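Plukwood Comedy and Cartoon Society
Minutes of the members' meeting held on 27/02/2020 in the upstairs office at the Barasa

Present: Atieno Ogola (in the chair), Godfrey Swai, King-fai Tse, Afiq Krishnan (taking the minutes), and a good turnout of members, several of whom had come straight from work and were very glad of the tea.

Apologies: Wycliffe Rugemalira, who was on a late shift but had sent a long and cheerful email, parts of which were read out under items 3 and 5.

1. Welcome

Atieno opened the meeting a little after half past seven and thanked everyone for turning out on such a miserable evening. She gave a particular welcome to the newer members who joined after the autumn show, and said she hoped they would speak up as freely as the rest of us do, and perhaps a little more briefly. She also passed on thanks from the Barasa for the way the hall was left last time, with the chairs stacked and the stage swept.

2. Minutes of the last meeting

These were agreed with one correction. The minutes had recorded Godfrey as saying that he "would never again" play the Mayor. Godfrey said he had meant that he would never again play the Mayor in that hat, and that he was quite willing to be asked. The minutes were changed and signed.

3. Report on the November revue

King-fai gave the report. Total ticket sales over the run were 342, and after paying for the hall, the lights and the printing, the society was left with £2,173, a good deal better than we had dared to hope when we first talked about it. There was a round of applause for everyone who had sold tickets, and for King-fai's mother, who had sold more than most of us without being a member.

The Saturday audience was the warmest of the run. The Friday one was slower to get going and did not seem to know what to make of the opening number, although they came round nicely once the bus timetable sketch started. Wycliffe's email made the point that the first half was too long, and that people at the back were looking at the bar from the twenty-minute mark onwards. This was generally felt to be fair. It was agreed that next time the interval should come earlier, and that the song about the ring road should either lose two verses or be moved to the second half, where people are in a more forgiving mood.

Afiq reported that the programme had been much admired, and that the drawings inside it had nearly all found homes afterwards. Two remain in the cupboard and may be collected.

4. The letter from Councillor's office

This took up the longest part of the evening and the minute is fuller than usual, as members asked that it should be.

Atieno read out the letter received in January about the cartoon of the council leader on the back page of Ninside, our newsletter. Members will remember that the drawing showed him as a very large goose sitting on a very small library. The letter was polite in tone. It did not ask for an apology as such, but said that the drawing had been "hurtful to a hard-working public servant" and asked whether the society thought it in keeping with our aims as a friendly local group.

Godfrey, who drew it, spoke first. He said he had not meant any unkindness and had rather liked the goose, and had spent a long time getting its expression right. He felt that anybody who stands for office and then closes a library on a Tuesday afternoon must expect to be drawn as something. He pointed out that people in much grander positions, presidents and prime ministers among them, are drawn as far worse every morning in the national papers and seem to get on with their day.

King-fai agreed with the principle but wondered whether it was quite the same thing. A president does not have to stand behind the artist in the queue at the chemist's. In a town the size of Plukwood the person in the cartoon will very likely have seen it by lunchtime, and so will his children's teachers. He did not think this meant we should stop, only that we might think a little harder about whether the joke was about what somebody had done or about what they looked like. The goose, he said, was a bit of both - the neck in particular.

There was then a long and good-natured discussion. A member near the window said that if we only drew people who did not mind, we should end up drawing one another. Another said that she had laughed out loud at the goose and then felt rather bad when she met the councillor at the school fair, where he was running the tombola and being very nice about it. Somebody asked whether it was known if he had kept a copy. Atieno said she had heard that he had, and that it was on the wall of his downstairs lavatory, but that this should be treated as hearsay.

A suggestion that all cartoons should be shown to their subjects before printing was put forward and did not find much support. Afiq said that it would be the end of the back page, and that the only cartoon which would ever be approved would be one of somebody looking slim. A second suggestion, that the newsletter should offer a reply, was much better liked.

It was agreed:
That Atieno would write back warmly, thanking the office for the letter, saying that the society stands by the drawing and bears no ill will to anyone, and offering the councillor half a page in the spring Ninside to reply in any way he chooses, including with a drawing of Godfrey.
That the back page would go on being about local affairs, and that the person putting the newsletter together would have the last word on what goes in.
That jokes about people's families should be left out altogether. This was carried with everybody in favour.

We then broke for tea and the rest of Atieno's ginger cake.
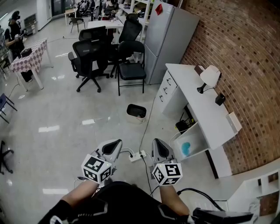
Grippers and marker cubes over the tiled floor

5. The summer show

After tea we turned to the summer show, for which the working title is still Warkska. For the newer members, Godfrey explained that Warkska is the imaginary country in which the show takes place, whose people have elected a famous television comedian as their president by a very large majority and are now waiting for him to say something funny. He has written most of the first act and read us the opening speech, which went down very well, especially the part where the new president thanks his studio audience and asks the army to hold up the applause sign.

King-fai asked whether the character was based on any one person. Godfrey said no, he had taken a little from several and a lot from his own uncle. Members felt that this was the right way to go about it, and in view of item 4 there was some relief. It was also felt that the piece should not be unkind to the voters of Warkska, who after all only wanted a change and had been fond of him on the television. Wycliffe had written in his email that the funniest person in the story ought to be the outgoing president, who has no sense of humour whatsoever and cannot understand where it all went wrong. He has offered to play the part himself, and this was accepted with enthusiasm!

The cast at present is down as 16, with 6 of those in non-speaking parts (guards, a barber, and the bishop, who only sighs). Auditions will be held at the Barasa in the usual way, and anyone who would like to read for a part but is shy of doing it in front of everyone may arrange with King-fai to come early.

Music was discussed. We need a national anthem for Warkska, which should be stirring, should be easy to sing, and should stop in the wrong place. Afiq will have a try at this and bring it on the keyboard next time.

Costumes: the sashes from the pirate evening can be used again if somebody will wash them. Atieno took them home.

6. Portrait wall

Afiq put forward the idea of a wall of caricatures in the foyer during the run, showing the great comic actors of film and television, each drawn by a different member. He thought that those of us who do not draw much might find it easier to begin with a face that everybody knows. There was plenty of support for this and a certain amount of competition for the better noses. It was decided that names should be drawn out of the sashes bag, with swapping allowed, and that nobody should be told off for a poor likeness. A member asked if there could be small labels underneath, just in case, and this was thought wise.

King-fai will ask the Barasa whether we may use drawing pins, or whether it has to be the white tacky stuff again.

7. Spring outing

The trip to the cartoon exhibition was left over until Wycliffe can be with us, as he has the details of the coach.

8. Any other business

The kettle was reported as taking a very long time. It has been looked at and needs only descaling, and Godfrey will do this.

A blue umbrella with a duck's head handle was left behind after the last meeting and is in the office. It would be nice to see it claimed.

One member asked whether the society might start putting reviews of comedy films in Ninside, as there is often half a column to spare. Atieno said that this would be very welcome, so long as the ending is not given away, and asked for the first to reach her in time for the spring number.

The next meeting will be at the Barasa at the usual time, and members will be told the evening by email.

The meeting closed at ten minutes to ten.

Actions
Atieno: reply to the letter; wash sashes
Godfrey: second act of Warkska; kettle
King-fai: drawing pins; early auditions for those who ask
Afiq: anthem; slips of paper with names for the portrait wall
Wycliffe: coach details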